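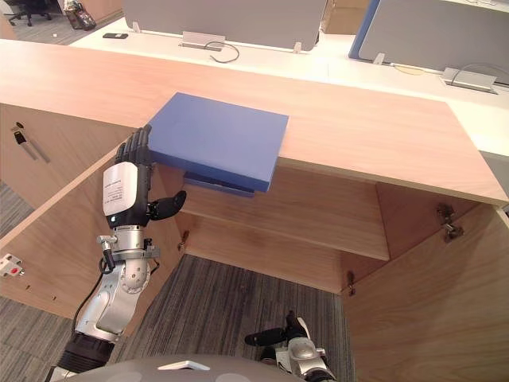 Rules for a robot should fit on one sheet of paper, a fellow visitor from Kevport remarked before we had even hung up our coats, and if they don't fit, people will stop reading them. I wrote that down, and I kept coming back to it all through our visit to Podo's open day at Getimville in April.

Home Visits Members Newsletter Contact

I should say that I came as a complete layperson, with a long drive behind me and a very good cinnamon bun inside me. Our hosts could not have been kinder. Their house rules run to 18 points, and they took us through every one (with coffee halfway, thank goodness!). The one I liked best says that a task must be written out in plain words before any arm moves, and that the writer must name the place where the object starts and the place where it ends up. Another asks for cabinet doors to be fully open before a hand goes near the shelf. Anything left jutting over an edge has to be noted on the sheet, even when the run is otherwise fine.

They also keep a log, called Ķēniņš after some joke that was explained to me twice and that I still didn't follow. It held 2302 entries when we visited – 161 of them marked "stopped by a person." I had expected them to be a little shy about that number, but they told us warmly that stopping early is good practice and that new staff are praised for it. The gentleman beside me asked who is allowed to stop a run. Anyone in the room, came the answer, visitors included. I rather sat up at that!

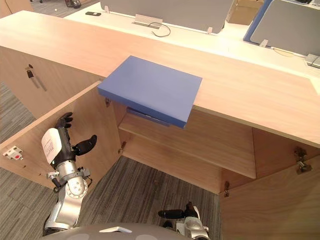 Both hands at the open cabinet, with the blue box over the counter's edge.

After lunch we talked about distances and where people ought to stand, and I'm afraid we got nowhere near agreement. A couple of us wanted tape on the carpet. Our hosts prefer one person assigned to watch and do nothing else – no phone, no chatting. They promised to send the full rules by mail, and I'll pass copies along to anyone who leaves me an address.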